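Hand-held gripper demo checks, hallway site - walk-through with comments
Protero data team, March. Checked by: Farhad Hassanpour
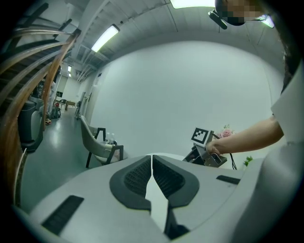
Hand-held unit with marker on top, by the stairs.

Mark OK / FIX / N/A. Comments short pls.

DEVICE

1. Finger pads seated, no lift at the rims - OK
2. Grip surface clean, no lint - OK after wipe. Was greasy on unit 2, somebody's lunch
3. Fingers open and close full travel, no click - FIX. Slight click near closed on unit 2. Still usable for pick tasks, not for the bottle cap task
4. Marker flat, corners down, no glare - OK. Matte sheet is much better than the old one
5. Cable clear of fingers and wrist - OK but watch it when you turn left. Needs a clip. Asked Stevora for clips, no answer yet
6. Screws on housing hand tight - OK
7. Lens clean - OK

PEOPLE

8. Long hair tied back before picking up a unit - FIX. Reminded twice
9. No loose sleeves or bracelets - OK
10. Headset strap snug, operator can look down without it slipping - OK
11. Two people close together agree who moves first - FIX. Near bump at the start of a take. Say "going" out loud
12. Break after 18 takes - N/A, stopped before that

AREA

13. Stairs: no one walks backward toward them while recording - OK, spotter on the bottom step
14. Floor dry - OK. It is shiny so check by hand, you cant tell by looking
15. Hallway floor clear of small items - FIX. Pick up before every session not just the first
16. Carts parked, wheels locked - one wheel lock is stiff, use your foot
17. Drinks capped and away from cables - OK
18. Lights all on, same as last session - OK. Reflections on floor did not bother tracking

RECORDING

19. Marker seen at start and end of each take - OK, lost it once in a fast wrist turn. Slow down
20. Start from rest, hold still, then go - OK
21. Bad takes flagged right away, not deleted - FIX. Two were deleted. Arabzadeh wants the bad ones too, for the replay check on the arm
22. Disk space - OK. Total is at 2,735 takes, target for this task is 300 more

TO DO BEFORE NEXT SESSION

- cable clips
- unit 2 fingers, open it up and look at the linkage
- spare marker sheets, printed at teh right size (measure!!)
- hair ties in the kit box

Unit 2 stays off the Irkance tasks until item 3 is signed. - FH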